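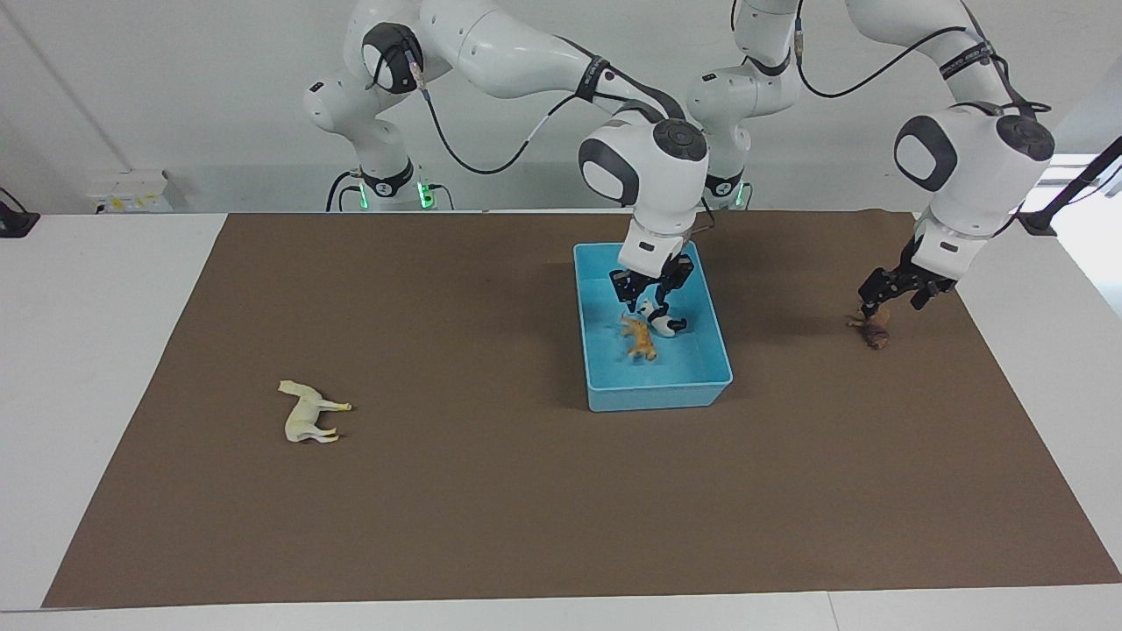
Small toys need a home too

2025-09-19

Since July the toy corner of the Zitley play library has had new rules for the small things, and many families asked us to write them down. So we do it now.

The small animals no longer go in the big box together with the trains and the blocks. They were always at the bottom, and the children had to empty everything on the floor to find one cow. Now they have their own tray, a bright blue plastic one, and it stays on the white table. Under the tray we keep a large brown mat. It marks the place for sorting, and a small figure is easy to see on it, especially the ones with white bodies and black patches.

When you return a set, please put the animals in the tray first. Do not put them directly on the shelf. We check them against the card, wash them in warm water with a little soap and leave them on a towel until the next morning. Farm animals go to the Fosar shelf, wild animals to the Stukier shelf. (The shelves have the names of the families who gave them to us, this is why they sound strange.) If you are not sure whether your animal is a dog or a small cow, leave it in the tray and we will decide.

The catalog has 315 small figures at this moment. After the summer 8 are missing, most of them from the farm set. Please look in coat pockets and under the car seats. There is no fine for late animals.

The farm set can be borrowed for 14 days. If you want to keep it longer, write to us before the last day. Returns are also accepted at the Conceição bakery during its opening hours, in a closed bag with your card number on it.

We still look for small bags with a zipper, any color.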